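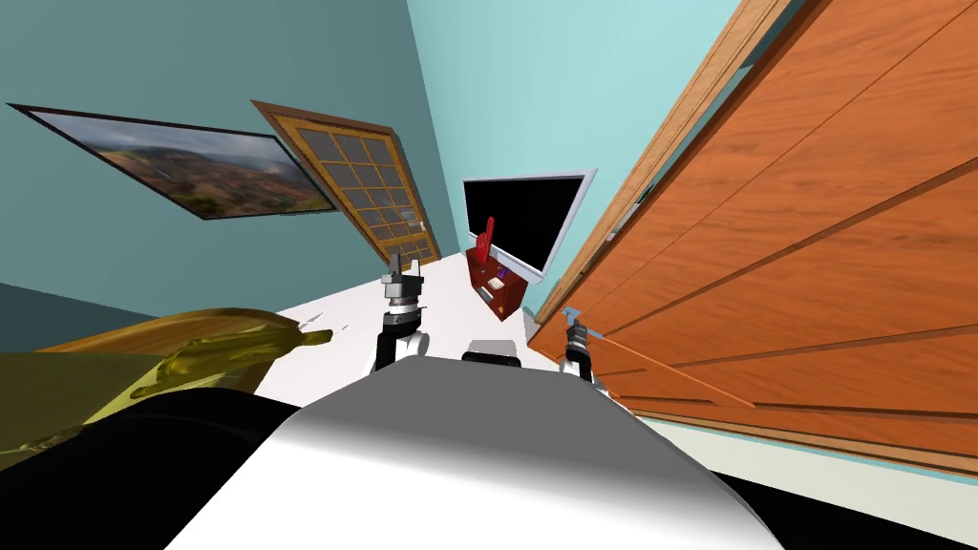 Student poster session: rooms, boards and the abstract deadline

From: Treasa Kavanagh
To: Hiltdale Psychology Colloquium list
Subject: Re: Student poster session

Replies to Ruwan's points are below his message. I have left out the part about parking, which has its own thread.

Ruwan Biswas wrote:

> Three of my seniors want to present at the June colloquium and I can't
> tell them much. The call says abstracts go to the department office, but
> the office says they go to Salvador. Which is it?
>
> Also, is the 2,072 character limit with or without references? One of
> them has a long list, mostly on narrative identity, and she has already
> cut it twice.
>
> Last thing. Are students from Hullstead allowed to submit if they are
> only taking one course with us?

Abstracts go to Salvador Ramalho. The office had the job last year and the old wording was copied into the new call. If your students have already dropped something off at the office, it will be passed on and they don't need to send it again.

The limit is 2,072 characters with spaces, not counting references or the title. It's an odd number because it is what the submission form will hold. The form cuts off anything past that without a warning, so please have them check the confirmation email to see that the last sentence came through.

Hullstead students can submit. They need a faculty sponsor on our side, and teaching them in one course is enough for that. The sponsor's name goes on the second line, under the author.

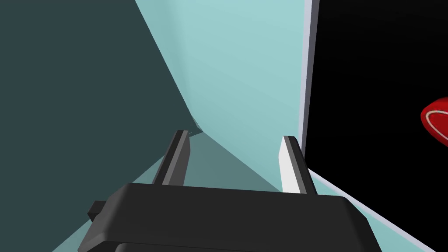
Gripper close-up, simulated view

On space: we have 66 poster boards, all in the Mota building. The boards on the upper floor are narrower than the ones downstairs, and a standard poster printed sideways will hang over the edge. Amândio Figueiredo is doing the floor plan and would like to know by the abstract deadline who needs a wide board. Students can put a note in the comments box.

The poster session is split into 2 sittings, with a break for the keynote. Each presenter stands by the poster for one sitting and is free for the other. Requests for a particular sitting are fine but we can't promise anything, especially for people sharing an advisor.

Bianca Sârbu has asked me to repeat that posters reporting data from human participants need the ethics approval number printed at the bottom. Case discussions and theory papers don't. If a project started as a class exercise and was never reviewed, write to her before submitting - she would much prefer to sort it out early.

I still need two more people to read abstracts. It is light work, and you won't be given your own students. Reply to me off the list if you can do it.

Treasa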